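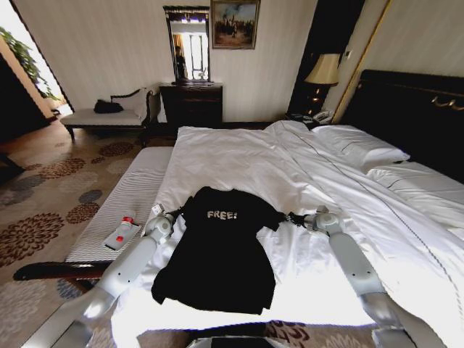 Take the fleece off by the thermometer

Growers of early carrots and potatoes spend a good deal on crop covers and very little on knowing what happens under them. The usual practice is to lay the fleece after drilling, weight the edges with soil and remove it on a date fixed by habit. I think the date should go. Cover should come off when the soil and air beneath it say so, and the means of finding out are cheap.

At Brelwood we ran five loggers under fleece last season, on a bed 200 metres long. The sensors sat at seed depth and at leaf height. Soil under the cover passed 13 degrees well before the open ground beside it, as expected. The difference between one end of the bed and the other was less expected, and large enough to alter the decision. A single probe near the gateway would have given a tidy figure and a wrong one.

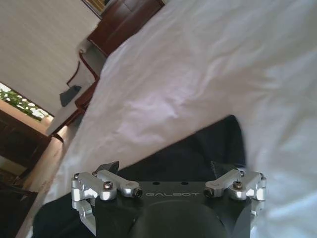 Contact between cover and crop accounts for much of that difference. Fleece is sold by weight per square metre, and the weight is treated as if it settled the matter. It doesn't. Trapped air does a large part of the work, and the depth of that air changes every few paces. Any light sheet shows the effect: the white cloth in the picture lies over a dark one in soft folds and shallow creases, and a sheet in a field does much the same before the wind has touched it. Where fleece touches the leaf on a frosty night, the leaf can be scorched even though the logger a stride away reads safe.

So the sensor belongs where the cover lies lowest, with a second where it stands highest. The lower reading governs frost decisions – the higher one governs heat stress. Averaging the two is bad practice, as the crop doesn't grow in the average.

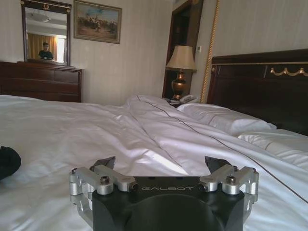

White duvet on a large bed, gripper just above.

Contractors will object to removing cover in sections. I have some sympathy. The gang at Zumthorpe is booked weeks ahead, and a half-cleared bed is a nuisance to hoe. But a crop held under fleece through a warm spell grows soft and drawn, and it then meets the first dry wind with very little wax on the leaf. 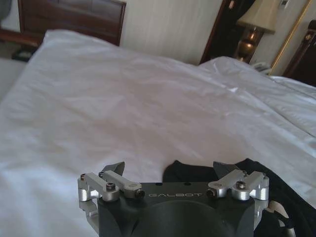
One grower at Podby replied that he had cleared by date for years, that 80 per cent of his crop had always made the early market, and that loggers would only tell him what his hand already did. The hand is a fair instrument at midday. It is seldom in the field before dawn, when the damaging readings occur. I would ask him to run two loggers for one spring, keep his usual date, and compare the records in July.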